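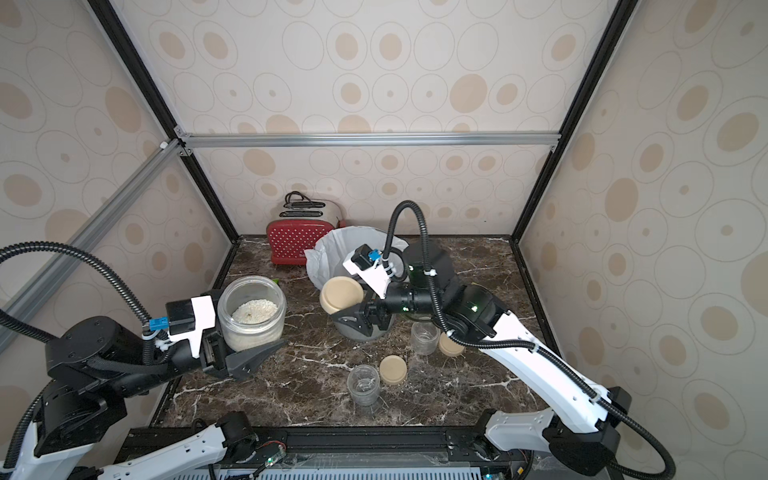

Raelene Tawhiri wrote in to ask why her patterned paper never lines up at the seams, and whether she should just give up and paint. Don't paint. Circles and dots are harder than stripes but it's all in the first strip and how you cut the second one. Quick version below, typed up before work so bear with me.

## What you need

- Paper, all from the same batch (check the number on every label)
- Paste - I use Tapsell ready-mixed
- Long level or a plumb line
- Pencil, NOT pen. Pen bleeds through light paper
- Snap-off knife and way more blades than you think
- Smoothing brush or plastic smoother
- Seam roller. Mine is a Rollerum, any small one will do
- Sponge, bucket, clean water

## Work out the repeat first

Look on the label for two things - the repeat, and the match type. Straight match means the pattern sits at the same height on every strip. Drop match means every second strip shifts down, usually by half the repeat. Raelene had a drop match and was hanging it as a straight. That was most of her trouble.

No label? Roll a bit out on the floor. Find one circle, measure from its center to the next identical one going up. That's your repeat. Then lay a second piece beside it and slide until the edges meet properly. If it meets level, straight match.

How much to buy: wall height plus trim allowance, rounded UP to the next full repeat. That's the length each strip really eats. People forget the rounding and run out one strip short, and by then the shop has a different batch. Ask me how I know. Dustudeo let me return unopened rolls but check with your own store.

## Prep the wall

Fill holes. Sand. Wipe the dust off, let it dry. Bare drywall wants primer made for wallpaper, otherwise taking the paper down later takes the wall with it. Old glossy paint - scuff it up, then prime.

Pale paper on a dark wall: prime white. Otherwise the old color ghosts through teh background.

Turn off power before you loosen any outlet covers.

## First strip

Don't start in the corner. Corners are never straight.

1. Measure the paper width, take off half an inch, mark that distance out from the corner.
2. Hold the level there and draw a light line top to bottom.
3. Decide where the pattern starts at the ceiling. With circles I like a whole one just under the top, not one sliced through the middle. If your ceiling slopes, leave more gap above it so the slope shows less.
4. Cut with 2 inches spare top and bottom.
5. Paste. Read the label - some papers you paste the wall, some the paper. If it's paste-the-paper, fold it on itself (pasted sides in, no creasing) and let it soak for as long as the label says. Same time for every strip. Uneven soaking = uneven stretch = circles that don't meet.
6. Hang to the pencil line. Not to the corner, not to the ceiling. The line.
7. The bit past the corner wraps round onto the next wall. Smooth from the middle out.

## Second strip onward

Before cutting, hold the dry roll up against the strip on the wall. Match at eye level. Then cut. Number the backs in pencil with an arrow for up.

Slide it in, don't pull. Wet paper stretches and once it has you can't unstretch it. If it's off by a hair, match at eye level and let the error go to the skirting where the couch hides it.

Butt the edges, no overlap. Wait ten minutes or so, then roll the seam lightly. Press too hard and you squeeze the paste out and get a shiny line.

Wipe paste off the front right away. Clean water, change it often.

## Inside corners

Measure from the last strip to the corner at the top, middle and bottom. Take the widest, add half an inch, cut the strip to that. Hang it, wrap the extra round. Then draw a NEW plumb line on the next wall and hang the offcut to it, overlapping the wrap. Seam adhesive on the overlap if it's vinyl.

Pattern won't be perfect in there. Fine. Put the worst corner behind the door.

## Trimming

Crease into the edge, wide scraper, knife along the scraper. Fresh blade for each strip at least. Dull blades tear wet paper and you get a furry edge that can't be fixed.

## If it goes wrong

- **Bubbles:** leave overnight, most dry flat. Still there, slit it and add paste with a small brush.
- **Seams open:** paste dried too fast. Shut the heating off while you work. Seam glue, press, wipe.
- **Whole strip crooked:** peel it now, while it's wet. Slowly, from the bottom.

Trornden paper next, the grasscloth one, probly in April. Different rules, no pattern to match but every seam shows.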